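Distância entre pessoa e braço colaborativo em bancada: o que é mesmo exigido?

Publicado em Segurança e normas – 19 dezembro 2023

Gunārs Venckus

Boa tarde. Trabalho na Ots, um laboratório pequeno onde temos dois braços colaborativos montados junto à mesma mesa de madeira. Usamos os braços para tarefas de pegar e pousar objetos do dia a dia, com pinça de dois dedos. Até outubro trabalhávamos sem regras escritas. Agora o senhorio do edifício pediu-nos um documento com as condições de utilização e tenho de ser eu a escrevê-lo.

As minhas dúvidas são estas. O fabricante diz que o braço é colaborativo, com limitação de força. Isso chega para trabalhar sem vedação? E a pinça, que foi comprada à parte à Indemier, conta como parte do robô ou tem de ser avaliada sozinha? Por último, o que pode ficar em cima da mesa durante os ciclos? Um colega defende que só devem lá estar os objetos da tarefa, outro diz que isso é exagero.

Deixo uma fotografia da bancada para perceberem a escala.
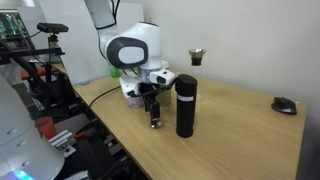 O braço com a pinça virada para a mesa, na nossa bancada de ensaios.

A velocidade está limitada a 258 mm/s em modo automático. Em modo manual usamos o valor que vinha de fábrica, ainda não mexi nisso. O botão de paragem está ligado ao controlador e funciona, testei-o na semana passada. Agradeço qualquer ajuda, de preferência com referência às normas.

Benedikt Petersen

Sem avaliação de risco não pode afirmar que está conforme, com vedação ou sem ela. Vou por partes.

A ISO 10218-1 trata do robô enquanto produto. A ISO 10218-2 trata da integração, ou seja, do robô mais a pinça, a mesa, os cabos e tudo o resto. Quem junta as peças faz o papel de integrador, mesmo que seja um laboratório e não venda nada a ninguém. No seu caso é a Ots. A especificação técnica ISO/TS 15066 completa as duas para a operação colaborativa e traz limites de força e de pressão por zona do corpo.

A palavra «colaborativo» no catálogo quer dizer que o braço tem funções que permitem esse uso. O que se avalia é a aplicação. Um braço com limitação de força e uma lâmina na ponta não pode trabalhar ao lado de uma pessoa só por causa do catálogo.

A pinça entra na avaliação do conjunto. Na sua fotografia um dos dedos tem uma ponta metálica, e eu começava por aí. Uma superfície pequena e dura concentra a pressão: a força pode estar dentro do limite e a pressão não. Veja também o entalamento entre os dedos e o tampo, já que a pinça trabalha virada para baixo. A força de fecho da pinça mede-se em separado da força do braço.

Quanto à mesa, dou razão ao seu primeiro colega. O rato do computador está sobre o mesmo tampo em que o braço trabalha. Se alguém o usa ali durante um ciclo, tem a mão no espaço de trabalho, e isso tem de constar da avaliação. O mais simples é passar o rato para outra superfície. Olhe também para o cabo preto que atravessa o tampo: prenda-o ou passe-o por trás. Sobre o vidro, escolha o que fazer consoante a tarefa, mas preveja no documento o que acontece se partir: parar, retirar o modo automático e só depois limpar.

Para o documento do senhorio eu punha:

Quem pode operar e que formação recebeu.
Lista dos objetos autorizados na mesa, por tarefa.
Velocidade máxima em cada modo. Em manual reduzido o limite da norma é 250 mm/s no ponto central da ferramenta, por isso confirme o valor que vinha de fábrica.
Localização das paragens de emergência e periodicidade do teste.
O que fazer depois de uma colisão, mesmo ligeira.
Como se regista uma alteração de pinça, de programa ou de disposição da mesa.

Falta ainda o segundo robô. Se os dois alcances se cruzam, a avaliação tem de considerar os dois a mexer ao mesmo tempo, e a paragem de emergência de um deve parar o outro.

Ojārs Tamošiūnaitė

Na Jarker temos uma bancada parecida e nunca pusemos vedação. Marcámos o chão com fita amarela a 380 mm da mesa e quem não está a operar fica atrás da fita. Em quase 11 meses não tivemos problemas. Eu não complicava muito.

Benedikt Petersen

A fita ajuda a organizar as pessoas, mas não é uma medida de proteção nos termos da norma. As distâncias de separação calculam-se pela ISO 13855, com a velocidade de aproximação e o tempo de paragem do sistema. De onde vieram os 380 mm?

Ojārs Tamošiūnaitė

Da largura do corredor.

Manouchehr Rezaei

Acrescento uma coisa prática. Façam a avaliação com a mesa como ela está num dia normal de trabalho, e não depois de arrumada. Na Tranlow fizemos a primeira com a bancada limpa e tivemos de a repetir, pois faltavam lá os copos, as garrafas e os cabos com que se trabalhava de facto. Demorou 5 dias da segunda vez, já com medições de força.

Gunārs Venckus

Obrigado a todos. Vou mudar o rato de sítio e pedir à Indemier os dados da força de fecho. O valor do modo manual confirmo amanhã no controlador.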